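Journal > Around the house > Laundry

Home About Archive Contact

Folding on the bed, and other advice I don't quite believe

In August I gave in and read one of those tidying books, the sort that promises your jumpers will stand up in the drawer like files in a cabinet. It had 381 pages. I'd have thought folding could be covered in two, with one of them a drawing.

The main claim is that everything should be folded into thirds, then thirds again, until it becomes a little parcel that can stand on its own. This works beautifully with a cotton T-shirt. I tried it with a fleecy jumper and got something that looked like a bread roll and slowly undid itself while I was looking for the next one. The author doesn't mention fleece. I suspect she doesn't own any.

Then there's the business of where to do it. The book wants a "dedicated folding surface" at hip height. A shop called Peltura will sell you a folding table for this, and their catalogue says it saves you 20 minutes a wash. I don't spend 20 minutes on folding a wash in the first place, so I'd be interested to know where they found them. I use the bed, as my mother did. It's a bit low and my back complains after the towels, but it was already there and I didn't have to assemble it.

I will admit that a smooth fitted sheet makes a difference. On top of the duvet everything sinks and the sleeves go wandering off, so now I shove the bedding to the side and work on the bare sheet. Thick things like the pink one get folded once and then pressed down, and I leave it at that.

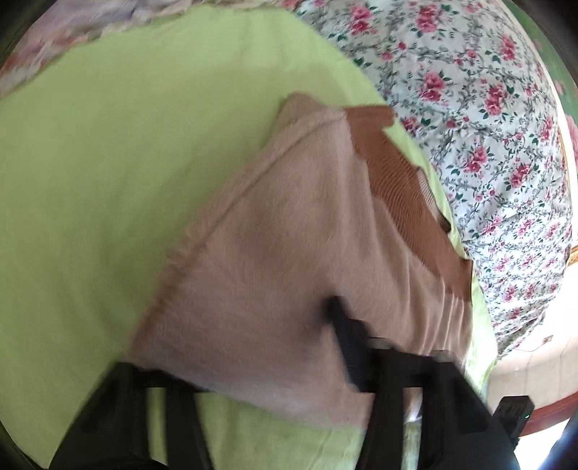

Should you fold fleecy jumpers or hang them up?

Fold them, loosely, and put them at the top of the pile where nothing heavy sits on them. Hangers leave bumps in the shoulders.

I've also stopped believing in the plastic folding board. I bought one by Buven years ago, after a neighbour raved about hers. You lay the shirt on it, flap the left side, flap the right side, flap the bottom. Every shirt comes out the same size, I'll give it that. But you have to smooth each one out first, and by then you could have folded it by hand and been on to the next. Mine is in the loft now, under the Christmas tree stand.

Ribbed cuffs and hems are another thing the book gets precious about. Apparently they must always be tucked inside the fold to "rest". I've done it both ways for a month and can't see any difference at all. If a cuff has gone baggy it's gone baggy, and it won't recover by being put to bed properly.

What I have kept from the whole exercise is the drawer order. Thick things on the left, thin things on the right, and anything I haven't worn since last winter in a bag by the door. The bag has been by the door for three weeks. The book has a chapter on that as well, but I haven't got that far.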